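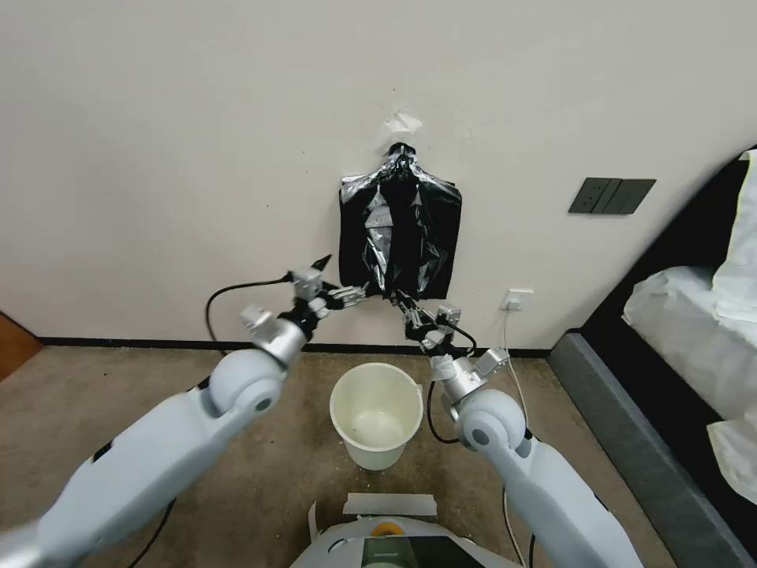

Print this page | E-mail this page

Plavstead waste and recycling center, open day notes

Wrote most of this on the train home so excuse the state of it. Went to the February open day at Plavstead, the sorting center out past the ring road. Free, had to book, they sent a bag of orange vests to the gate and you took one. Mine came down to my knees.

Got there at 9:40, tour was 10. Coffee in the canteen first. Decent coffee. Bring your own cup, they really do mean it, a man in front of me was sent back to his car.

The tipping hall

First stop and the loudest. You stand on a walkway behind glass and the trucks back in underneath. Our guide was Sawsan Zoubi, shift lead, eleven years on the site. She had a headset mike that cut out every time a truck reversed so I lost a good part of this bit. What I did catch: 46 truckloads on a normal day, more after a holiday. The smell is not as bad as you would think. Sweet, mostly. Old juice.

She talked a lot about bags. Black bags are the ones they can't see into, so they go off to one side and get opened first. Car batteries, paint, a whole frozen turkey once. If your town gives you clear sacks for recycling, use the clear sacks. She said that four times. Also don't overfill, tie the neck, a bag that splits on the belt stops everybody.

The picking line

Up a metal stair, hold the rail. Belt runs slower than I expected. People on both sides pulling out film, cords, garden hose. Garden hose is the worst thing you can put in recycling aparently, it winds around the rollers and somebody has to climb in with a knife. Shifts on the belt are short and they swap sides at each break so nobody's neck goes. I asked about the gloves (I always ask about gloves). They're Mavell, the thick ones, a pair lasts a week if you're lucky.

The magnets and screens are farther on, made by Sernex. Cans jump up off the belt and hang there, kids loved that. Could have stayed longer but the next group was already on the stair.

The baler

Best part for me. Cardboard goes in loose at the top and comes out as a block with wire around it. Each one is 600 kilos. They let us stand next to a stack in the yard and you feel pretty small. A lady from our group asked if they ever fall over. Sawsan said not while she's been there, then moved us back a few steps anyway.

Paper bales go to the Matar mill, two hours up the road. Plastic goes to a few different places depending on price. She was straight about that, didn't pretend every yogurt cup comes back as a yogurt cup. Some gets burned. I liked that she just said it.

What to do with bags at home

There was a short talk back in the visitor room after. Notes, not in order:

Black bags for trash only. Never for recycling, even if the stuff inside is clean.
Squeeze the air out before you tie it. Twist the neck, one knot.
Anything sharp, wrap it in newspaper first and tape it.
Liquids down the drain, then the bottle goes in with the lid on. Lids ON now, that changed.
Batteries never. There's a tub by the gate, and most supermakets have one.

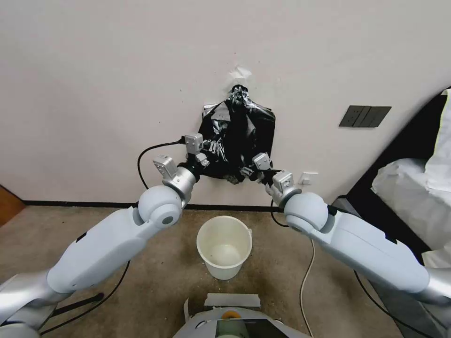 Getting there and other bits

Bus 216 from the train station, get off at the last stop and walk back the way you came for five minutes. The sign is small. Parking is fine if you're early, by the time we came out there were cars on the grass.

Closed shoes, they turned away a girl in sandals (in February!). Lots of steps, but there is a lift to the first walkway if you ask at the desk. Whole thing took just under two hours with the talk. Under eights can't go on the picking line stair, they get a coloring table and a look at a parked truck.

Next one is in the spring, booking opens on the center's site. Going again, want to see the glass shed, it was shut for repairs.

Print this page | E-mail this page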